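Minutes, Drindow Street Community Kitchen and Garden, spring meeting
Friday, April 3, 2020
Held by video call
Taken down by me, Heather Paterson, with apologies for the typing

Well, we did it! Our first meeting with everybody in their own house. We were supposed to start at seven and got going a bit after that, once we had worked out that two of us were sitting in a different call waiting for the rest. I have put things down in the order we talked about them, which isn't quite the order on the agenda (we skipped ahead to the seeds and then had to come back).

1. Last meeting

I read out the minutes from December. One fix: I had written that the Thibodeau plot was being given up, and it is only being split in half. Changed. Everyone was happy with the rest, or at least quiet.

Left over from December: the gate latch is still sticking, the hose reel has been replaced, and the sign for the side entrance is painted but not up. Ray says he'll hang it when he can get a ladder over there on his own.

2. Are we open or not?

This took up most of the evening, so bear with me. The kitchen is closed for group cooking until further notice, and I don't think anyone argued with that. The garden is harder. The city's letter talks about parks and playgrounds and says nothing one way or the other about shared plots. Denise had phoned twice and left messages. Ray wanted to stay open to plot holders with one household in at a time, and Marcy wanted to close for two weeks and look again.

We went back and forth on it for quite a while! What we settled on is that plot holders can come in to water and plant, one household at a time, with a sign-up sheet online (I'm making it this weekend). No visitors, no potluck, and no lingering at the picnic table, much as I'd love to. If the city tells us to shut, we shut that same day and I'll email everybody.

Shared tools are put away for now. Bring your own trowel and your own gloves. The wheelbarrows can stay out, but please wipe down the handles before and after.

3. The kitchen counters

You'll remember we had been talking all winter about whether to redo the counters or just live with them. I love the look of stone and I'll say so to anyone who'll listen, but it isn't cheap, and we had two quotes to go over.
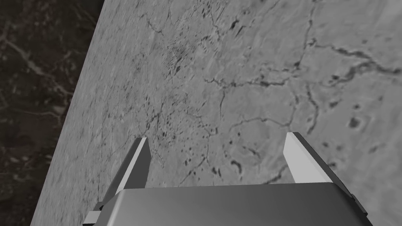

The Fimex quote came in at $3000 for the main run with the sink cutout included. The one from Ilent was lower, but it left out hauling the old counters away, and when Denise asked them to add that in, the two ended up nearly level. Fimex will hold their price for 30 days. Ilent didn't say.

I was all for going ahead. Marcy pointed out (fairly) that we don't know when we'll be renting the kitchen out again, and the rentals are what pays for this kind of thing. So we voted to hold off, and I voted with everyone else in the end, a little sadly. Denise will write both companies a nice note and ask whether they'd be willing to quote again once we reopen.

While we were on the subject, Paul asked if we could at least get the grout behind the stove done. Yes, he can do it himself, and yes, he can be paid back for materials. Keep the receipt, Paul!

4. Food in the kitchen

With the kitchen closed there's food in there that won't keep. Denise has been through the fridge and given away the butter, the eggs and both big tubs of yogurt. The freezer is fuller than any of us remembered, mostly soup from the harvest supper plus a lot of bread. We agreed the soup goes to the families on the Thibodeau Avenue delivery list, as long as the label has a date on it. Anything without a label gets thrown out, and I know that hurts, but we can't be guessing.

The dry goods are fine where they are. We have flour, and I was asked not to put in the minutes how much flour we have, the way the stores are at the moment, so I'll only say that we have some.

Then we got into storage, and whether to go on keeping the pans, the baking things and the spice jars wherever they happen to land. I'd like each group that uses the kitchen to have its own spot. I have opened every single door in that room looking for a colander more times than I care to admit, and I bet you have too.

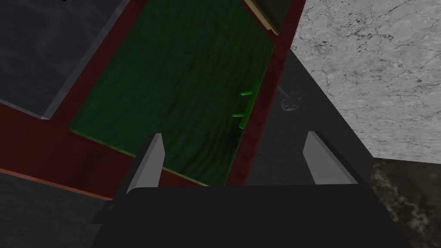 Marcy said that separate spots would only mean six colanders in place of one, and that she would sooner see one good set of everything with a list taped up by the light switch. Paul liked the list. I came around to it as well. We'll go with one set, one list, and anything doubled up goes in the sale box. I'm to write the list, so send me anything you think we can't cook without (I already have the big ladle, thank you, four people told me).

Labels came up again too. Painter's tape and a marker are both in the drawer under the phone. Name of the dish, date, and whether it has nuts in it. Please, please use them when we get back in there.

5. Seeds and seedlings

The happy part of the meeting! The seed order arrived before everything closed, and I have all of it on my dining table. There are 76 packets, and I've sorted them by plot. I'll drop yours on your porch if you're within walking distance, and if you aren't, tell me and I'll mail them.

The tomatoes that Ray started under lights are doing beautifully, by his account. He held one up to his screen and we all made the right noises. He has more than he can plant, so if you want any, let him know which kind. He's got the little yellow ones, a paste tomato and something striped whose tag fell off.

Peas should have been in already. If yours aren't, put them in anyway, it's been a cool spring. Lettuce and radishes can go straight in the ground now. Hold the squash and beans until we're past the last frost, and I'd ask you to believe me on this, having lost a whole row of beans last year by being in a hurry.

Marcy asked about extra vegetables for the food pantry. We gave them one bed last year and she'd like to give them three. Nobody minded, and the three along the back fence are free now that the Thibodeau plot is being split. Marcy will draw up who waters on which days.

6. Money

Short and not too bad. 61 of our members have paid their dues for the year. Anyone having a hard time just now should talk to Denise privately, and dues can wait. We agreed on that right away and I was proud of us.

The spring plant sale is off. It normally covers water for the summer, so we'll be drawing a bit from savings. Paul wondered about a porch sale, where people order ahead and pick up a tray from the driveway. He's going to find out whether that's allowed and write up how it would work.

The insurance renewal is paid. The bill from the plumber is paid. The bill from the other plumber is being discussed with the other plumber. 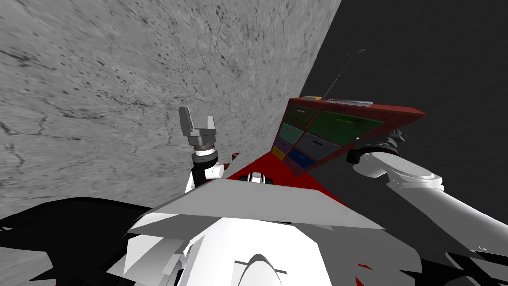 7. Anything else

Ray brought up the compost. The middle bin is ready to use and the left one is for new scraps. Somebody has been putting whole grapefruits in it. Cut them up, please!

Denise has been calling members who live alone, and she could use help with the calls. I'm taking half her list. If you can do a few, email either one of us. A lot of people only want to hear what's coming up in the garden, so it's a nice job.

Paul asked if we could do a recipe swap over email while the kitchen is closed. Yes! Send them to me and I'll pass them around every week or so. I'm starting us off with my bean soup (no ham, though you can put ham in).

We also talked about these calls. Evenings suit most of us, but Marcy has her grandkids until eight, so next time we start at eight fifteen. I'll send the link in the morning, and again an hour before, so there's no digging around for it.

Who's doing what

Me: sign-up sheet, seed packets, kitchen list, recipes, half of the phone calls
Denise: notes to Fimex and Ilent, soup deliveries, the city again
Ray: tomatoes, side entrance sign, gate latch
Marcy: watering days for the pantry beds
Paul: grout, porch sale write-up

We finished a little before nine, and then most of us stayed on for another half hour talking about sourdough. Those minutes I did not keep. Corrections to me by email, please, before the next call.

H.P.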